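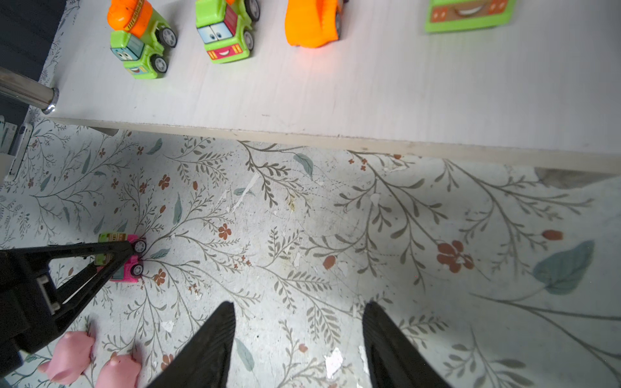
Play and Early Language — week 2 notes
Instructor: Rhonda McKinnon. Notes typed up 2026-02-19, fix as you go

Reading for this week: Olaniyan chapter on naming and sorting, plus the short Leblanc handout (Ysaline Leblanc, not the other Leblanc in the library catalog).

Main idea: kids don't learn a word once. They try it out, stretch it too far, pull it back. "Truck" is everything with wheels for a while. Then the bus is not a truck. Then a fire truck is a truck but also "fire truck" and that's a fight at the lunch table.

Terms
Overextension — one word used for too many things. "Dog" for a goat.
Underextension — word used too narrowly. "Shoe" only for Dad's shoes.
Basic level word — the everyday middle one. Truck. Vehicle is above it, cement mixer is below. Middle usually comes first, but see Yusuf, who found plenty of kids with the narrow word first when they had a strong interest. Dinosaurs, trains, anything on wheels.
Fast mapping — rough guess at a meaning after hearing a word once or twice. Don't confuse with actually knowing it a week later!! This was on the quiz last year and half the room missed it.

At 18 months: big range. Some kids have a handful of words, some have lots. Go by the range in the packet, not by your nephew.

The Drellden recordings
Adaeze Olaniyan's group, home recordings, free play on the floor. 56 families. 3000 short clips, coded by hand. What they coded: who names the object first, adult or child, and what happens in the next turn. Parents mostly didn't correct. They expanded. Child: "Car go." Parent: "Yes, the car is going down the ramp." We will code two clips together in section, bring the sheet.

Pretend faces and talking objects
Question from last time (Suleiman): does a toy with a face get different talk than a plain one? Short answer, more "he" and "she," more feeling words. He's sad, he wants to go home. Longer answer, depends on the adult. If the adult gives it a voice the kid usualy answers it. Modupe Yusuf's chapter has a nice transcript, p. 2 of the scan, hard to read but worth it.

What to do in the classroom
Follow what the child is looking at, then name it.
Wait. Longer than feels normal.
Add one thing. Color, action, where it is.
Skip the test questions. "What's this? What color?" kills the talk fast.
Repeat the new word later in the day, different spot.

Observation assignment
Camano site or Orna site, sign up on the sheet by the door. One child, free play, write down what they say excatly as said. No fixing grammar. Mark over- and underextensions in the margin. No real names of kids on anything you hand in.

Next week: gestures and pointing. Read Papadopoulos, first half only.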